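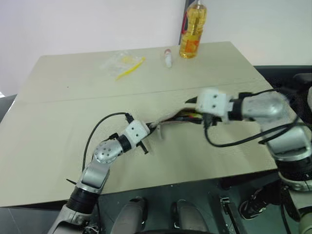 Open day at the Bastos apartments in Covham

August 13, 2020

Last week we went to the open day at Bastos, the new apartment building in Covham. We rent in Emutton since February, and we are thinking slowly about buying something. I promised to some readers that I would write down what we saw, so they can decide if the trip is useful for them.

First, how to get there. From Emutton it is an easy drive, but the signs to the building stop at the last roundabout. You must take the exit with the garden center and then go left behind the gas station. We took the wrong exit and came in through the delivery road, where a man with a yellow vest sent us back. Visitors park on the gravel field across the street. It was free that day.

Because of the virus, the visits were in small groups and everybody wore a mask. We were a group of 6 and we got a time on the phone the day before. At the entrance they asked our names, gave us a paper with the floor plans and told us to use the stairs going up and the elevator going down. I found this a strange order, but on the stairs you see how the building is made, and I was glad of it afterwards. The walls in the stairwell are still bare concrete. The handrail was already fixed and felt solid.

The building has four floors and most of the apartments have two bedrooms. We could enter three of them: one on the ground floor, one on the second floor to the street side, and one on the top floor at the corner.

The ground floor apartment has a small terrace, and behind it a strip of grass which belongs to all the owners together. I asked if one may put a fence there. The answer was no, only plants in pots up to the height of the terrace wall. For people with a dog this is important to know. Inside, the living room was darker than I expected for the middle of the day. The bedroom to the back was pleasant and very quiet.

The second floor apartment was the one we came for. It has 1,358 square feet, and the plan in the brochure shows it well, with one exception: the storage room by the front door is smaller than it looks on paper, as the electrical panel takes one wall of it. We brought our own tape measure and I recommend that you do the same. Our wardrobe would not fit in the main bedroom without covering part of the window. In the kitchen there is space for a table for four people, and the window opens fully. The street was not so loud with the windows closed. When I opened one, I heard every truck that braked for the crossing.

The corner apartment at the top is the most beautiful and also the most expensive. You have light from two sides and you see over the roofs until the water tower. My husband liked it very much. I liked it also, but I put my hand on the wall under the roof and I thought about August. There is a preparation for air conditioning, meaning the pipes are in the wall, but the unit itself you must buy.

After the apartments we could ask questions in the sales office on the ground floor. The monthly fee for our type is 418 dollars. It includes water, trash, the elevator, insurance of the building and the cleaning of the common parts. Heating is not included. One parking place comes with each apartment, and a second one you can rent if there is one left. The agent spoke clearly and did not push us. When she did not know something, for example who will manage the building after the first year, she wrote the question down and said she would send an email. The email came two days later — the manager will be Losell, the same company that takes care of the older houses near the station. I asked a neighbor who lives in one of those. She is satisfied with the cleaning and less satisfied with the time they need to answer the phone.

A few practical things for those who want to go. There was no toilet open for visitors, so stop somewhere before. Children may come, but the balconies on the top floor had only a temporary railing and I would hold a small child by the hand. Wear closed shoes. The agents gave each group half an hour, and for three apartments it was a bit short. We went back to the second floor at the end and they allowed it, but another group was already waiting in the corridor.

We walked afterwards through the streets around the building. There is a bakery, a pharmacy and a primary school, all in a short distance. The supermarket is farther, and with full bags I would take the car. The bus to Emutton stops in front of the pharmacy — on the timetable I saw 2 buses per hour in the morning and fewer in the evening.

We did not sign anything. We asked for the draft of the contract and for the list of materials which are included in the price, and we want to read both at home with a dictionary. The next open day is not announced yet. The office told us that private visits are possible if you call in the morning.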